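Dultisau Surface Care
Home > Wood finishes > Oils > Dovmont Board Oil

Dovmont Board Oil, clear, matt
Product code 666
Sheet last revised 2019-01-21

Dovmont is a clear penetrating oil for bare indoor timber. It is made for boards, shelves, trays, tabletops and other flat pieces that are handled often and wiped down daily. It soaks into the top layer of the wood and hardens there, leaving very little on the surface. The finish is matt to low sheen, depending on the timber and the number of coats.

The oil can be used on maple, beech, birch, ash, oak, walnut and most softwoods. Oily timbers such as teak and iroko take it slowly and should be tested first on an offcut or on the underside. It is not suitable for floors, outdoor furniture, or wood that has already been varnished, lacquered or waxed, unless the old finish is fully removed.

Colour

Dovmont contains no pigment. All oils warm the colour of timber to some degree, and pale woods show this most. On maple and birch the change is small and close to the shade seen when the bare wood is wiped with a damp cloth. Figure in the grain becomes more distinct, and so do mineral streaks and glue lines between staves. If the pale look of raw timber must be kept, use Luvach White instead. It is the same base oil with a small amount of white pigment and is applied in the same way.

Do not mix tins of different batches on one piece. The batch number is printed on the lid.

Preparation

Sand along the grain, finishing at 150 grit for softwood and 180 grit for hardwood. Sanding finer than this closes the surface and reduces the amount of oil taken in. End grain is the exception: it drinks more oil than the face and may be taken to 240 grit so that the edges do not dry darker than the top.

Remove dust with a vacuum brush, then a dry lint-free cloth. Tack cloths leave a residue and should be avoided. The timber must be dry, with a moisture content below 12 per cent, and at room temperature. Boards brought in from a cold store should stand overnight before work starts.
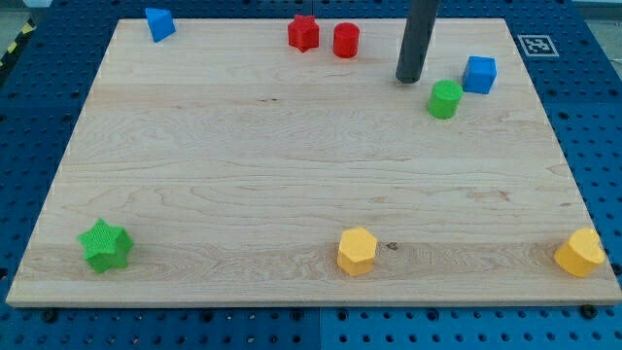
Stir the tin from the bottom before use and again between coats. Shaking puts air into the oil and gives small pinholes in the second coat. Pour a little into a shallow dish and close the lid, as the oil begins to thicken once it has been open for a while.

Application

First coat: spread thinly with a cloth, foam pad or short-haired brush. Work along the grain. Leave for 15 minutes, adding oil to any patch that has gone dull. Wipe off everything that is still wet on the surface with a clean cloth. Oil left standing will dry sticky and can only be removed by sanding.

Second coat: apply after 18 hours, using about half as much oil. Rub down lightly beforehand with a white nylon pad if the grain has lifted. Wipe off after 10 minutes.

Third coat: only needed on end grain and on pieces that will be washed often. Leave the same interval as before.

Treat both faces and all edges. A board oiled on one face only will take up moisture unevenly and may cup - this is the most common fault reported to us, and it is often blamed on the timber. Wide boards made from glued staves are less prone to it than single planks but should be treated in the same way. Stand the piece on pins or narrow battens so that air reaches the underside.

Drying and curing

Drying times are given for 20 degrees C and normal room humidity. Low temperatures, damp air and poor airflow all lengthen them.

Touch dry: 6 to 8 hours
Recoat: 18 hours
Light use: 3 days
Full cure: 14 days

Keep water off the surface until it is fully cured. Do not stack boards face to face in this period, and do not cover them with plastic sheet.

Technical data

Type: modified plant oil, air-drying
Appearance in tin: clear, pale yellow
Finish: matt to low sheen
Coverage, first coat: roughly 18 square metres per litre on sanded hardwood
Solvent: low-odour, aromatic-free
Cleaning of tools: white spirit, then soap and water
Shelf life unopened: 3 years
Shelf life opened: 6 months, lid tight, headspace kept small
Storage: 5 to 25 degrees C, upright

Care

Wipe with a damp cloth and a little mild soap, then dry straight away. Do not soak, and do not put treated pieces in a dishwasher. Bleach and scouring powder will strip the finish. Small scratches can be rubbed with a nylon pad and a few drops of oil, then wiped dry. Recoat the whole face when water no longer beads, which on a daily-use piece is usually once a year.

Safety

Cloths soaked with drying oil can heat up and catch fire without a flame. Soak used cloths and pads in water, or lay them flat outdoors until hard, before putting them in the bin. Keep the tin away from heat and out of reach of children. Wear gloves and open a window while working. The full safety data sheet is supplied with trade orders and on request.

Sizes and ordering

666-A, 250 ml tin
666-B, 1 litre tin
666-C, 5 litre can, trade only
149, white nylon pads, pack of five
157, lint-free cloths, pack of ten

The 2.5 litre can was withdrawn in October and has no direct replacement. Customers who held a standing order for it have been moved to the 1 litre tin unless they asked for the can.

Trade orders are sent from the Maluleke depot. Oils travel by road only and cannot be sent to addresses served by air freight. Opened tins are not accepted for return. Damaged deliveries should be reported with the batch number and the product code from the outer box.

Related products

Luvach White, board oil with white pigment
Dultisau Soap Flakes, for oiled wood
Dultisau Edge Sealer, for end grain before machining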